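Arnus hand gripper review: four weeks of teaching by hand

Posted June 24, 2023

I've collected demonstrations with joysticks, a VR headset and a leader arm bolted to my desk, and the Arnus is the first rig I've looked forward to picking up! You hold it, you do the chore, and the recording is your demo. No robot in the room, no cables, no waiting on a laggy video feed.

My job was laundry, mostly small soft things that need picking up off a bed. I did 270 demos with it, and by the second evening I was squeezing and releasing without thinking about my fingers at all. The linkage keeps the two jaws parallel as they close, so thin cloth gets held evenly -- a big deal if you've ever watched a sock slide out of a pincer.

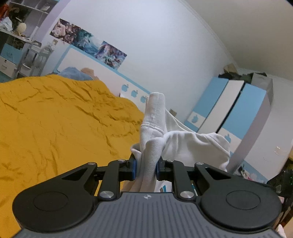 White knit between the blue pads, bedroom session.

The pads are my favorite part. They grip ribbed fabric well and they peel off for cleaning. Remote control still wins for heavy lifting (I keep our old Bresta setup for that), but for cloth it felt clumsy next to this. Milovan Pavlović tried both with me and got 100 clean demos from the Arnus in the time the Bresta gave us 38.

Gripes: it's front-heavy, and my wrist knew it after an hour. The wide lens takes in the whole room, so tidy up if you care. The export tool also choked on long sessions until I split them into smaller folders.

I'd buy it again. Next up is folding towels, and I've already got the basket out.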